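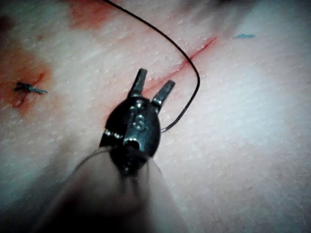 By Aníbal Brandão
Posted 12 December 2020

Yetunde Anozie keeps a paper map of the Plemville Fire District on the wall behind her desk. The roads are printed in black. The driveways were added by hand, in pencil, over the years that she has been fire marshal.

"The pencil is the part we use," she said.

The district covers 1,552 addresses, most of them outside town limits. This year Anozie and her crews drove past every one to check whether the house number could be read from the road. At 338 of them it could not. In some cases the number was on the house, well back behind trees. In others it was on a mailbox across the road, in a row with the neighbors' boxes, or had faded until it matched the post it was nailed to.

Anozie said the survey grew out of a call on Zalleter Road last winter. A woman reported smoke coming from the wall behind her wood stove. She gave her address correctly and dispatch passed it along correctly. The first engine drove past the end of her driveway, went on to the bridge and had to turn around there.

"That's a long engine and a narrow road," she said. "The driver did what anybody would do. He was looking for a number and there wasn't one. By the time we got up the hill the fire was in the attic."

The family was out of the house and unhurt. The back half of the roof was lost.

I asked whether navigation on the trucks had made house numbers less important. She said people bring that up at every meeting. The tablets work well in town, but on the long rural parcels the marker often lands in the center of the property, and that can be a hayfield. Where several houses share a lane, it may put all of them in the same place.

"It gets you close," she said. "Close at night, in snow, with no porch light on, can be the wrong side of a creek."
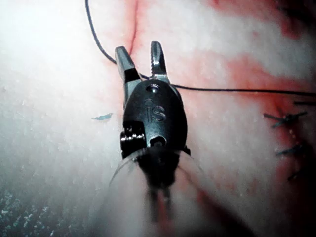

A wristed instrument with its jaws open.

The district now sells a reflective green sign with numbers on both sides, so it can be read from either direction. It goes on a steel post at the point where the driveway meets the road. The sign is sold at cost, and crews will set the post for anyone who can't do it themselves. Gemechu Tilahun, a lieutenant at the Kahsay Road station, has put in most of them on his days off.

Tilahun joined us partway through the interview, still in work gloves. He said the ground is the main problem.

"South of the highway you can drive a post in a few minutes," he said. "Up on Drindero Ridge it's all rock. I've bent posts up there. We ended up clamping some of the signs to fence corners, and that's fine as long as the plow can't reach them."

He asks people to keep the sign at chest height or a little above, clear of brush, and on the same side of the driveway as the mailbox if there is one. Some residents have wanted it higher up on a utility pole. The power company doesn't allow that, and Tilahun said he has had to take two of them down.

Shared driveways need more thought. The district asks for one sign at the road listing every number served by the lane, then another at each fork with an arrow. Anozie said forks are where crews lose the most time. A wrong turn on a one-lane drive means backing out in the dark, sometimes with a second truck already behind. 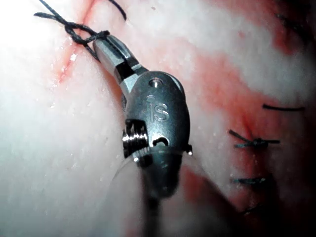 Privacy and other objections

Not everyone wants a sign. Anozie said she hears from residents who moved out of town so they wouldn't be easy to find. She doesn't argue with them for long. The county ordinance requires a visible number, but it carries no fine, and she isn't asking for one.

"I'd like to stay on good terms with people," she said. "If somebody says no, I ask them to tell us how to find the house, and I write it on the map. Red gate, left at the propane tank, whatever it is. Then they sell the place and the new people paint the gate."

Cost comes up less often than she expected. Weather comes up more. The older signs, put in by the county many years ago, used stick-on digits that curled in the sun. The new digits are part of the sheeting and should hold up better, though she said she'll believe it when she has seen them go through a few summers.

Abenezer Dinsa, the dispatch supervisor, has asked call takers to add a question for rural addresses: is there anything at the end of your driveway we should look for? He said by phone that callers usually have an answer ready. If it's safe, they are also asked to turn on outside lights, or to send someone down to the road.

"People under stress will give you their address perfectly and forget that the gate is chained," Dinsa said.
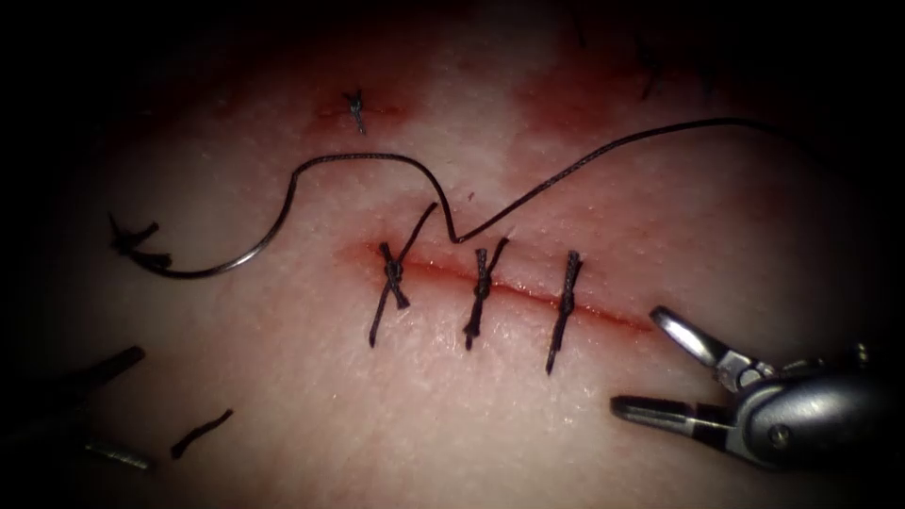 Kiều Quan wrote to the district in April that her own lane had been listed under the wrong road name for as long as she had lived there, and that a sign alone would not have helped. She asked whether anyone was checking the records as well as the posts.

Anozie said the letter was fair. The county's address file and the district's map disagree in a number of places, mostly where a road was rerouted and the old section kept its name. She has been sending corrections to the county as she finds them. Quan's lane has been fixed in the dispatch system, but the road sign at the corner still carries the old name and is waiting on the county road crew.

Residents can check their listing by calling the district office on weekdays. Sign orders are taken at either station, and Tilahun expects to keep setting posts until the ground freezes too hard to dig. After that, orders will be held for spring.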